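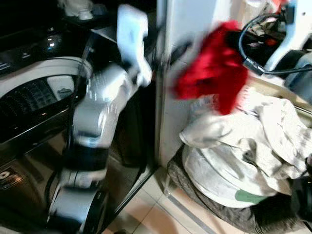 Top loader, dark finish with silver trim.

Kitalcombe wash log

Hi, and welcome to my laundry spreadsheet. I started writing down every load I washed because I was sure my power bill and my towels were both getting worse, and I wanted something better than a hunch. It grew into a small dataset and a couple of scripts, and people kept asking for a copy, so I've put it all in one folder with this file on top.

What you get

loads.csv is the main thing, one row per load, 98 rows. towels.csv is a side project about how scratchy my bath towels felt after drying. The scripts folder has the two bits of code I use to clean up the log and draw the charts. They're not pretty, but they run.

The columns in loads.csv

load_id - just a number, in the order I did them.
month - the month only. I didn't keep the day for the early loads and didn't want half a column.
kind - towels, sheets, darks, lights, work clothes, or mixed. Mixed means I was in a hurry.
weight_lb - dry weight from a bathroom scale. I stand on it holding the basket, then without the basket, and subtract.
water - cold, warm or hot, which is what I picked on the panel. I never put a thermometer in there.
soap_ml - measured with a kitchen syringe for liquid soap. Powder loads are left blank, sorry.
minutes - start to finish, off my phone timer.
kwh - from a plug-in meter, washer only. Water heating isn't in this number! If you want the true cost of a hot load you'll have to add your own heater.
notes - whatever I felt like typing. Some of it is about socks.

Things to watch out for

The kwh column is missing for 6 loads because I'd unplugged the meter to use it on the freezer and forgot to put it back. I left those rows in, and the cleanup script skips them when it makes the energy chart.

Soap changed partway through. I began with Stastier liquid and switched to Jonerlow when my store stopped carrying the first one. The soap column says which is which, so please don't compare the early towels to the late towels without looking at it. I did that once and got very excited over nothing.

The weights are only as good as a bathroom scale. Mine reads to the nearest half pound and it sulks on cold floors, so I wouldn't build anything serious on small differences.

Also, it's one home with one person's habits. I wash sheets more than most people I know and I own far too many black T-shirts.

Running the scripts

You need Python and pandas. Put the csv files next to the scripts, run clean.py first, then charts.py. The charts land in a folder called out, and if that folder doesn't exist the second script falls over with a rude message. Make the folder and try again. I keep meaning to fix it.

Changes

Version 2 - split towels into their own file, renamed temp to water, fixed 35 rows where I'd typed the weight in kilos (old habit).
Version 1 - first upload, back in February.

Using it

Take it, change it, use it in class, whatever you like. If you publish something, a line saying it came from the Kitalcombe wash log would make my day. If you keep a log of your own with the same columns, send it over and I'll add it as a separate file - I'd love to have a front loader in here.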